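Adalberto Coutinho
Feb 10, 2022

Moved into the flat in Mundlow in January with 17 boxes and one rule, which was that we'd stop buying coasters. A thread on how that's going.

The previous worktop was so stained that a ring from a hot mug counted as decoration. The new one is grey marble with white veins and it has made me into my mother.

I now hear a mug being put down from the other end of the flat. I can tell what it's been put down on. I don't enjoy having this skill.

First purchase: a rattan one from the market at Sotcombe. The man said it would last for years. Then he said it shouldn't get wet.

Then my sister sent a cork paw print. We don't have a dog. She says it's for when we do, so apparently that's been decided too.

The rope one with the zigzag stitching was £3 in a charity shop and it's the best of the lot. Mugs wobble on it a bit. I forgive it everything.

Tried to hold auditions last night to get it down to a sensible set. Everyone in the house has a favourite and none of them match. 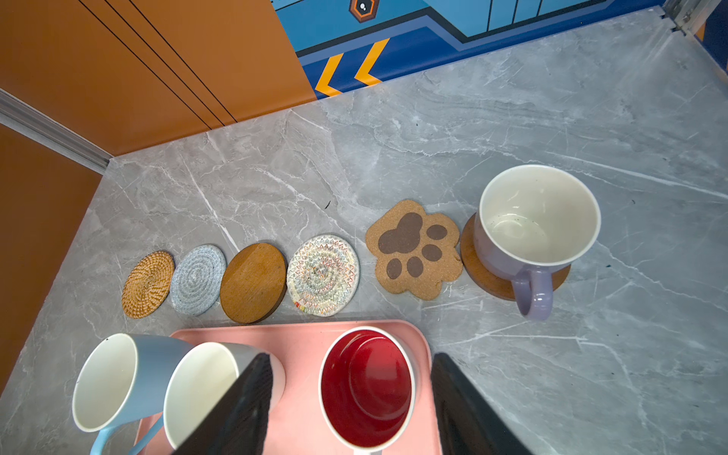 The finalists. Lavender mug has gone for dark wood, the rest are still on the pink tray.

Dark wood is the sensible choice, I know. It looks like something a solicitor would own.

The grey rope one is fine. I've got nothing to say about the grey rope one and I suspect that's why it'll outlive us all.

Result so far: we're keeping the lot. Also I've been looking at slate ones.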